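The Restraining Circle in Lacrosse, or the Crease

The crease in lacrosse is the circle painted around each goal, and it's the part of the field I get asked about more than any other. In the men's field game it measures 18 feet across, with the goal sitting inside it so that the goal line runs through the center of the circle. Only the defending team is really at home in there. I've refereed youth and club games for a good while now, mostly in the Birkstead league, and I still see grown adults on the sideline yelling "crease!" at things that are perfectly fine.

What the crease is for

The main idea is to protect the goalie. A lacrosse ball is hard rubber, the shots are fast, and a goalie who is busy tracking one can't also be watching for somebody barreling in from the side. Inside the circle the goalie has some room to make the save, get the ball under control and look for a pass.

The goalie gets a few privileges there. He can block or bat the ball with his hand while he's in the crease (no other player may touch a live ball with a hand, apart from a gloved hand wrapped around the stick). He can't close his hand on the ball and pick it up, though, and kids who come over from soccer find that very hard to give up! Opponents also can't make contact with him or his stick while he has possession inside the circle. If they do, it's interference, and his team gets the ball or a free clear, depending on what was going on.

The four-second count

Once the goalie or a teammate has the ball inside the crease, there's a limit on how long it can stay there. Under the usual high school and college rules it's four seconds, and the official counts it with a visible arm swing. Ayuba Tetteh, who taught me to work the crease side, swings his arm so wide that coaches on the far bench can count along with him, and I've copied him ever since. If the count runs out, the other team gets the ball.

There's a related rule about going back in. A defender who already has the ball outside the crease can't carry it back into the circle to hide from a ride, and that goes for the goalie too. Once you leave with it, you're out. You can pass the ball to a goalie who is standing in there, and then a fresh count begins.

Attackers and the circle

Attacking players aren't allowed to step in the crease while the ball is live in their attacking half. The line itself counts as part of the crease, so a toe on the paint is a violation. An attacker may reach in with his stick to scoop up a loose ball, provided his feet stay outside and he leaves the goalie alone. He can also follow through over the circle on a shot. What he does with his feet after the shot is where most of the arguments come from.

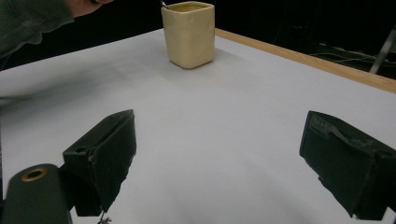

The dive is the famous case. For many years American college men's players could not leave their feet, score and land in the crease. The rule was loosened for the 2019 season, so that a player can dive and land in the circle as long as the ball gets into the goal before he touches down, he doesn't make contact with the goalie, and he isn't diving toward the goal mouth. High school rules stayed stricter, and that's why the same goal can count on Saturday and be waved off in the next age group down. Always ask which rulebook you're playing under. I can't stress that enough.

If a defender shoves an attacker into the crease, the attacker isn't penalized for ending up there. He does have to get out again as soon as he reasonably can, and he can't help himself to a goal on the way.

The women's game

The women's field game calls it the goal circle, and it works along the same lines with its own wrinkles. Attackers have to keep their bodies and sticks out of it under most rules, though the follow-through on a shot has been treated differently from one rulebook and one season to the next. There are also two larger markings in front of the goal, the eight-meter arc and the twelve-meter fan, which the men's game doesn't have at all. Jiahui Feng, who plays attack for Nenico and also coaches their under-12s, tells her players to think of the arc as the place where fouls get expensive and the circle as somebody else's kitchen. I like that a lot and use it in my own rules talks.

Indoor and box lacrosse

Box lacrosse is played on a rink with smaller goals and a lot less room behind them. The crease is still a curved area around the net, sized differently from the outdoor one, and the goalie wears far bulkier padding. Players pass so close to it on every possession that a box official spends half the night staring at shoes. I tried it for one winter at the Viment rink and came home with a stiff neck.

Common mix-ups

A few things I hear nearly every weekend:

Being in the air over the crease isn't the same as being in it. Feet touching the ground are what the official is looking at.

An attacker can run behind the goal all he likes. That area is called X and it's open to everyone.

A crease violation by the attack usually just costs possession. Nobody goes to the penalty box unless there was a foul along with it, such as running into the goalie.

Markings

The circle should be painted in a solid line that stands out from the grass. On shared fields it often ends up tangled with soccer lines, and I've asked more than one home team to repaint theirs in another color before the first whistle.

Last updated 6/14/20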